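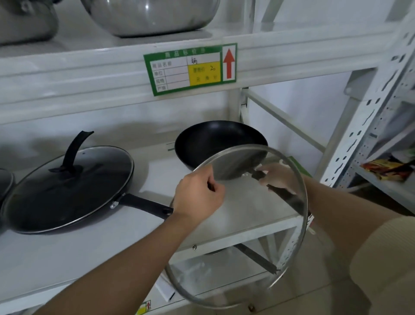

Section 9. Setting Out Pans, Woks and Lids

Welcome back, and well done on getting this far. If you have worked through the earlier sections of this guide, your Jukora shelving is standing square against its wall, the feet are leveled, and the shelves are hooked into the uprights at the heights you chose. Now comes the part most store owners tell us they enjoy, and also the part that takes longer than anyone plans for. Cookware is heavy, round, shiny and full of handles, and it needs a little patience.

The steps assume a standard bay with shelves 700 mm wide. A wider bay works the same way, with room for more pans on every level.

Before you start

Set aside a quiet hour. Thursday mornings suit our own showroom at Drundanstead, before the weekend trade picks up, but you will know your own slow time. Have these close by:

A soft dry cloth, and a second one for glass
The price tags for the bay, already filled in
A folded towel or blanket to lay on the floor or on a cart
Spare shelf clips (part 2566), in case one has worked loose

Caution: Push down on each shelf with both palms before you put anything on it. If it rocks or clicks, take it out and seat the hooks again. Do not try to correct a shelf that already has pots on it.

9.1 Heavy pots first

1. Start with the stainless steel pots. They can go on an upper shelf if your staff can reach it comfortably with both hands. If anybody has to stretch, move the pots down a level.

2. Lift each pot with two hands and set it down gently. Sliding a steel pot along a painted shelf leaves gray marks that are a nuisance to get off again.

3. Wipe each pot once it is in place. You will have put fingerprints all over it, however careful you were — we all do.

Note: No single shelf in a 700 mm bay should carry more than the load given on the sticker inside the left upright. Lids count toward the load too, and people tend to forget them.

9.2 Frying pans and woks

The middle shelf is where customers look first and where their hands go first, so give it to the pans you most want them to pick up. A wok with a deep bowl needs more room than you might guess, mostly because of the handle. Set out the widest pans before the small ones and let the small ones fill in.

4. Take the lids off and put them on your towel for now.

5. Pick up a wok by its long handle and, if it has one, by the short helper handle on the other side. Bring it over the front edge of the shelf and lower the base first.

6. Decide which way the handles will point, and stay with that choice for the whole shelf. A slight angle toward the front is easy for customers to grab. Handles should stop short of the aisle, particularly at hip height and below, where coats and shopping bags catch on them.

7. Tip one or two of the pans so that the inside can be seen from the aisle. People like to look at the cooking surface, and they will want to touch it as well. Let them!

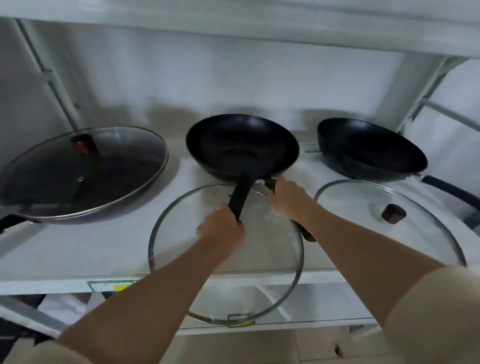 Can I stack nonstick pans inside one another to save space?

We suggest keeping nonstick pans in a single layer on the display. If you are truly short of room, put a felt or paper pan protector between each pair, and stop at two high.

9.3 Placing the lids

Lids cause more head-scratching than everything else in this section together. Glass rolls, it slides on smooth paint, and it shows every smudge. There are three arrangements we are happy to recommend, and you can mix them on one shelf if it looks tidy to you.

Lid on its own pan. This is the safest choice and makes it plain that the two are sold together. Turn the lid so the steam vent faces the aisle.

Lid in front of its pan. Lay the lid flat, knob up, with the pan just behind it. Customers can see into the pan and still find the right lid. Check that the metal rim sits fully on the shelf and does not hang over the front.

Lid leaning. Only for lids with a solid pot or a divider behind them. If you use this arrangement, fit the low front rail from your accessory pack.

8. Match every lid to its pan before the cloth comes out. It is maddening to polish a whole row and then find that two of them need to trade places.

9. Hold the lid by the rim with one hand and steady the pan with the other. Lower the far side first, then the near side.

Caution: Never rest a heavy pan on a glass lid and leave it there. It is a natural thing to do for a moment when you run out of hands, but a lid that has been knocked or loaded on one edge should be checked for chips and taken off sale if you find any. 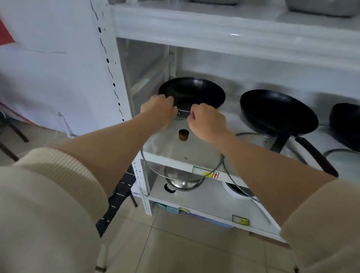 Once the lids are settled, take a few steps back and look at the bay the way a customer would, walking toward it. You will nearly always spot one pan that is crowding its neighbor. Move that one and leave the rest alone, or you will be at it until lunch (we speak from experience).

9.4 Price tags

10. Clip each tag to the front edge of the shelf, directly below the item it belongs to. The clip should snap over the lip with light pressure.

11. Write the price large enough to read from the aisle. A plain 20 in thick marker does its job better than a small neat one in ballpoint.

12. If your tags have an arrow, check that it points at the right shelf. Pans get moved about and tags stay behind, and then there is a long conversation at the register.

13. Keep lids and handles from covering the tags. Crouch down once and check the lower tags too.

9.5 Small appliances in the same bay

Plenty of stores keep a rice cooker or an induction cooker beside the pans, and the two do sell each other. Place them where the cord can be coiled and tied behind the appliance. A loose cord lying among pan handles will come along with the first pan somebody picks up. Appliances on display should be unplugged unless a member of staff is giving a demonstration.

Boxed stock can go on the bottom level, labels facing out, with the heaviest boxes toward the uprights.

9.6 Looking after the display

Wipe the glass lids daily and the shelves weekly. Plain warm water is enough for the paint — please keep scouring pads away from it. Once a month, clear one shelf completely, check the hooks, and put everything back. Most people do a bay in almost 20 minutes after the first few times.

If you bought your shelving through Usmont or Kasprzak, replacement clips, tags and front rails can be ordered at their service counter. Quote the part number stamped on the old piece, and bring the piece along if the number has worn away.

Continue to Section 10, Changing Shelf Heights with the Bay in Use.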